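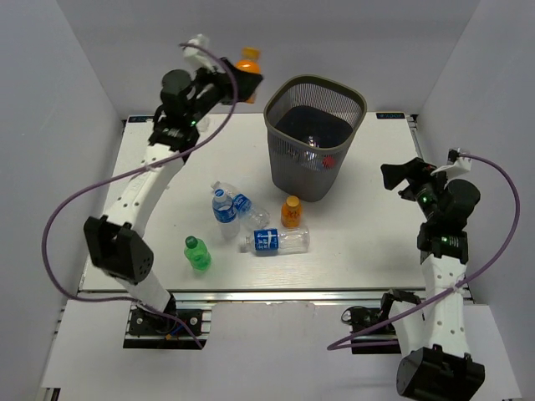 Does the Lobo pickup need a stiffer rear spring to carry its rated load? Going by the March figures the standard spring copes, though I don't trust the figures yet.

Home | Notebook | Vehicles | Parts | Search

March, Neston shed, started 7.40 am

Repeated the payload sag check on the crew cab. Dosteck claim their add-on leaf takes out most of the droop. Kavitha fitted it to the nearside and offside, torqued up, then we put 300 kg over the axle, same sandbags as before. Ride height dropped 4 mm less than with the standard pack. Four! I could get that by pumping up the tyres, and I'm not sure we didn't: Sudheer wrote down pressures for the first run but the second line in his sheet is blank.

Also unhappy with where we measure. Wheel arch lip to hub centre is fine until somebody leans on the tailgate. 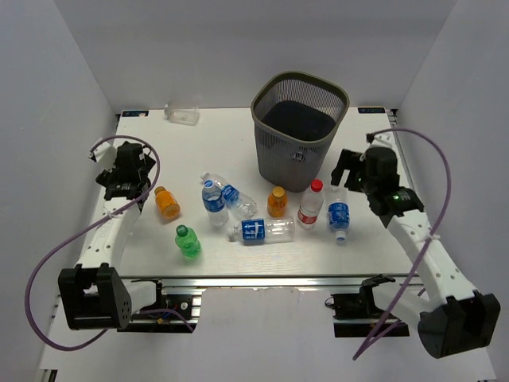 Bench area, Neston, March.

Three runs on the standard pack, none agreeing very well. Lakshmi thinks the bushes are sticking and wants the truck rolled back and forth between readings. Fair, will try it. Kyriaki's view is that the extra leaf only earns its keep with a trailer on. Possible, but the leaflet doesn't say that, and we have no trailer figures.

To do: pressures before every run, written down. Ask Dosteck what truck they tested on. Shackle bolt, offside, check again at 176 miles on the trip.

Notebook pages, Neston shed | Contact: Kurniawati Liew | Back to top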